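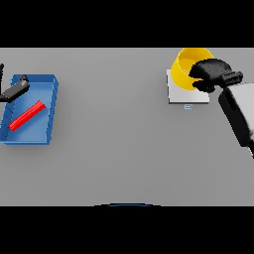
Flalia is a two-armed tabletop robot that a handful of us have been building at the Irard shared workshop, and for most of its life so far it has lived inside a computer. I'm writing this entry for the workshop encyclopedia as one of the people doing the building, so expect opinions. If you want the wiring sheet or the parts spreadsheet, they're on the shared drive under Flalia, and Pak-hei Siu keeps them far tidier than I would.

Name

It was meant to be called Clistent, after the old drawing package Yung-ching Kan used for the first sketches. That got mangled over tea into several things we can't print, and Flalia was what ended up written on the lid of the parts box. The name Clistent survives as the name of our simulation folder, which confuses every new member (sorry!).

Background

The first version was one arm clamped to a bench at home, in my spare room. It could pick up a marker pen and put it down again somewhere else, and I was ridiculously pleased with it. Then Chun-yin Poon pointed out that most of the fiddly jobs we do in the workshop need one hand to hold something still while the other does the clever bit, and that was the end of the single arm. We pooled 800 pounds between us, moved the whole lot out of my spare room and into the back corner at Irard, and started again with two.

The second arm doubled the parts bill and did something much worse to the software. With one arm you worry about hitting the table. With two you worry about the arms hitting each other, and they're very keen to. We cracked a forearm cover in the first week by asking both sides to tidy the same corner, which is when Tzu-hsuan Ko put her foot down and said no new motion goes on the real motors until it has run in the simulator first. I grumbled. She was right.

The simulator

Clistent is a plain thing to look at. You get a grey table, the two arms and whatever objects you've asked for. Tzu-hsuan built the table from a tape measure and a lot of patience, and it matches our bench for height and depth, though the real one has burn marks and a vice on the end. We run it on an old desktop that was heading for the skip. A move that takes a few seconds on the bench takes rather longer to work out on that machine, so people tend to set a batch going and go off to sand something.

The objects are bright and simple on purpose. Early on we had a lovely model of a screwdriver with all its grooves, and it slid out of the hand at strange angles or got stuck in a finger and shook like mad. We've gone back to trays, blocks, bars and pots in strong colours, which are easier on the desktop and much easier on my eyes when I'm replaying runs late in the evening.

The sorting job

What we're working on now is a chain of small jobs: take a red piece out of the tray, get it into the yellow container, and get the container on to the white square. A toddler would have it done before you'd sat down. For Flalia it means two arms sharing the middle of a table, a grip that suits a small thing and a different grip that suits a big round thing, and some sort of agreement over who goes first.

We keep a set of 68 starting layouts and run each new version of the program through all of them. Some layouts are kind. Layout 40 has a reputation, and if you hear someone groan from the back corner it's usually that one, where the container sits right where both elbows want to be.

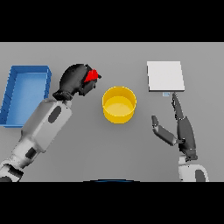 Taking turns was the part we got wrong for longest. Our first program made each arm finish completely and fold itself away before the other could stir, which was safe and unbelievably dull to watch. The present version lets one arm wait out over the table with its hand open while the other is busy, provided the two stay on their own sides. You can see what I mean with the left hand closed on the red piece between the tray and the yellow container, and the right one open and holding nothing, one long finger up by the little pale blue marker under the white square. What I look for at a moment like that is the gap around the container. If either hand is crowding it, I stop the run and go back to the layout file.

The other thing we argue over is where the container should be gripped. Lyle Crenshaw likes to take it from the side with the fingers wrapped round, and he has a point, as our hands are chunky and don't do delicate. Chun-yin would sooner pinch the rim. A side grip is stronger, but if the arm comes in too low the whole thing tips, and anything you've just put inside is going to end up on the table. We've left both grips in the program with a switch at the top of the settings file. Please put it back how you found it!

Hands

The hands deserve a section to themselves, mostly as a warning. We printed ours at the workshop, and the fingers have been redone more times than any other part. The thumb sets off to one side and has its own motor. The long fingers are pulled by cords that run back through the wrist, and the cords stretch. Fresh cord behaves nicely for the first 500 grips or so we thought, until Pak-hei looked at the log and found it was drifting well before that. Now we check the tension every time the power goes on. It takes a minute with the small hex key, which hangs on the hook by the window and should go back there.

Fingertips are covered with a strip of Aksoy grip tape, changed when it goes shiny. Don't use glue. I did, once, and spent an evening with a scraper.

From screen to bench

A run that works in Clistent doesn't always work on the bench. Our real table is slightly out of level, the real cords stretch and the real tray slides if you nudge it, and none of that was in the model to begin with. We've added a bit of wobble to the object positions in each layout so the program can't get too comfortable, and that has helped more than any amount of careful measuring. The tray on the bench is now held down with two dabs of putty, too, and I don't feel bad about that at all.

The first full chain on the real arms was logged on 10/12/21. It was slow, the left arm paused for ages over the tray as if it had forgotten why it came, and Yung-ching had her hand on the stop button from start to finish. The log is in the folder if you fancy reading it.

Using it

Members who have done the bench induction can run Flalia on the real arms with one other person present. Anyone can use the simulator, no induction needed, and it's the best way in if you've never touched a robot before. Log on to the old desktop, open Clistent, pick an easy layout and press run. Save your own layouts in a folder with your name on it, and leave the main set alone unless you've spoken to Tzu-hsuan.

Still to do

The right wrist clicks when it turns past halfway. The stop button needs a longer lead. Lyle has a plan for a lid on the yellow container, which would mean one hand holding and the other twisting, and I'd love to see it tried once the grip argument has been settled.

See also: Bench induction; 3D printer bookings; Cord and tape stock; Layout 40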